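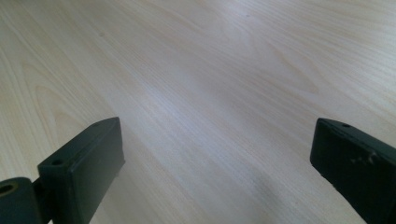 *Straight lines on one side, cathedral arches on the other, and two small specks.*

# Cleaning a pale wood tabletop without making it worse

Most advice on cleaning light wood tables comes from people with something in a bottle to sell. I've read a lot of it. Olive oil and lemon juice, walnut halves, mayonnaise left on overnight, a paste of baking soda. I have tried more of these than I'd like to admit, and the table that got the least attention is the one that looks best today.

So this is a short routine. It suits a smooth, satin-finished top in a blond wood such as birch or maple, or one that looks like them. If your table is bare wood or waxed, read the section on testing before you put any water near it.

## What you need

- Two soft cotton cloths, washed a few times so they don't shed
- A bowl of lukewarm water
- Dish soap, 5 drops
- A flashlight, or the one on your phone

You don't need a wood-cleaning spray. Tonddale sells one, and I used up a whole bottle of it before I tried plain soap on the other half of the same table. I couldn't tell the halves apart. Maybe you can.

## Work out what the finish is

Put one drop of water somewhere that doesn't show, like the underside of the overhang, provided it has the same finish as the top. Wait 5 minutes. If the drop still sits up in a bead, there is probably a film finish such as lacquer or varnish. If the wood has gone darker under it, wipe it off and stay with a dry cloth for everything.

People will tell you they can identify a finish by rubbing it with a thumb. I doubt it. Satin lacquer and a well-rubbed hardwax oil feel much the same to me, and I've guessed wrong both ways.

The grain won't tell you either. Arched loops beside long straight lines can turn up on solid boards and on veneer, so don't let anyone talk you into sanding on the strength of a nice pattern. Look at the end of the top first. On a solid board the lines should carry over the edge. If they stop dead, assume veneer and leave the sandpaper in the drawer.

## Find the marks

Clear everything off. Switch off the ceiling light and hold the flashlight low, so the beam skims across the surface. Bright overhead light washes a pale top out, and you'll miss half of what's on it.

Small dark dots are the usual find on blond wood. Before you scrub one, work out which kind it is:

1. Brush it with a dry cloth. Dust moves.
2. If it stays, touch it with a fingertip. Something raised is sitting on the finish and will normally lift with a damp cloth and a bit of patience.
3. If it's flat and doesn't budge, it may be in the wood. Pin-sized flecks are common enough in maple and birch, and no cleaner is going to remove one.

I once spent most of an evening on a dot of the third kind. The finish around it is now shinier than the rest of the table, and the dot is fine.

## The wipe

Dust first, dry, following the grain. Where the grain runs at an angle to the table edge, follow the angle.

Dip the second cloth in the soapy water and wring it hard. Then wring it again. It should leave a trace that disappears in a few seconds. If you can see a wet track, it's too wet. Go over the top once in overlapping strokes, rinse the cloth, wring, and go over it once more with clean water. Dry right away with the first cloth, after shaking it out.

Don't use the green side of a sponge. The Itton pads marked "gentle" took the satin off a test patch of mine in 20 strokes.

## Do you need polish?

Dinesh Bajpai, who refinished my desk, puts polish on everything twice a year and swears the wood "drinks" it. A film finish exists to stop that very thing, so I remain unconvinced. What polish does do is add gloss, and on a satin top it tends to go on in patches.

If the table came with an oil finish, that's different, and it will want re-oiling when the water stops beading. Ask the maker which oil. I do mine in December, mostly because I remember to.

Between cleanings, a dry cloth once a week is plenty. Wipe up coffee when you spill it.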